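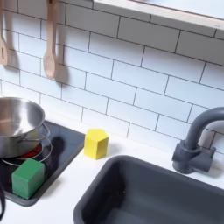 What does kitchen automation change for the people who work there?
Mostly the order of the day. At the Clekbridge canteen, where I cook, the Hotano system handles portion counts and reorders for up to 300 lunches. I used to do all that by hand on Tuesday, grumbling the whole time!
Prep now starts with 3 of us instead of 4 — the fourth moved to menus and likes it (mostly). We still taste everything ourselves, and we still argue about salt.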